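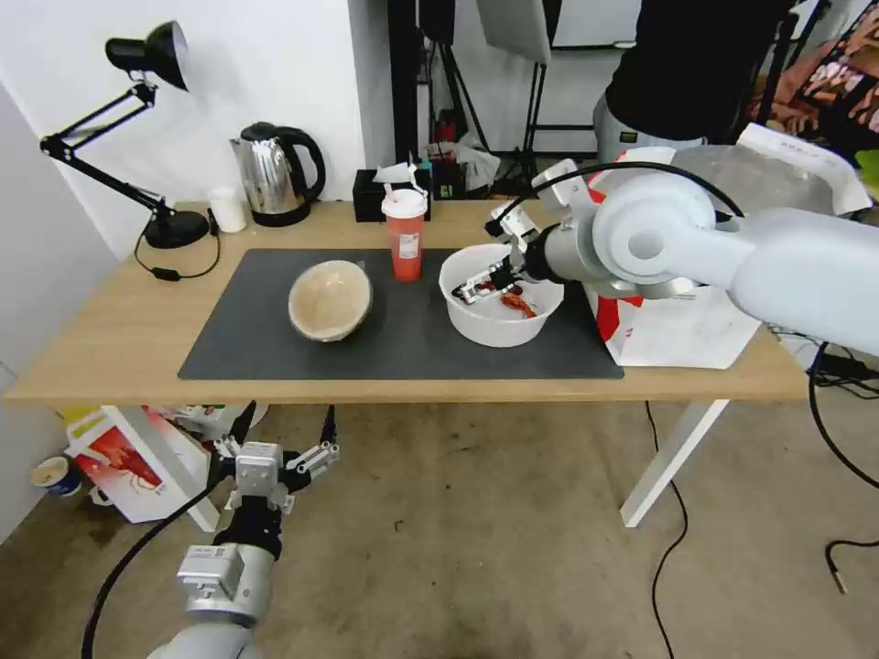

How many examples does a learning system need before it can pick something up and move it on its own? Fewer than you'd think for one object in one spot, and far more once you let things move around. We have 758 recorded so far and the system is still shaky on anything new.

Posting some notes from the Onishi project here because people keep asking what the days look like. Mostly it is the same short task, done again, with small changes.

One example is one full run: reach, grasp, lift, move, let go, back to start. A person guides the arm the whole way. The computer saves the joint positions, the gripper opening and the video together.

The current task is the toy crayfish. It starts in the white bowl and should end up in the woven basket. The thin legs are the hard part. Close on a leg and it swings. Close on the body and it usually comes up fine.

We leave other things on the desk on purpose. Cup with a straw, tissue box, kettle, lamp. An early set was recorded on a bare desk and the system that learned from it got lost as soon as someone set down a mug.

Between runs we turn the toy, shift the bowl a little, and swap what is near it. The list of changes is taped up in the Folthorpe room. It has 12 lines. Lines 7 and 8 say nearly the same thing and I have not fixed it.

Question from a reply: do you throw out the bad runs? Some of them. If the recording dropped out, yes. If the person missed the grasp and then recovered, we keep it and tag it. The system needs to see a recovery or it will never try one.

Another one: why not do it all in simulation? We do some. Soft and spindly things behave badly in ours, so for this toy we record the real thing.

Speed matters more than I expected. Two people doing the same task at different speeds gave us a set that made the arm stutter. Now we agree on a pace before starting.

The Bakisthorpe group is recording the same task with their own bowls and their own desk. We will pool the sets in July. The target is 2,000 runs between us.

File names are still a mess. If you are starting your own set, put the task, the object and the operator number in the name from the first day.

Next object is a rubber duck. Wider body, no legs.

Search posts Enter a word or tag Go

14 comments 7 shares

Contact | © 2018 Callurum | Back to top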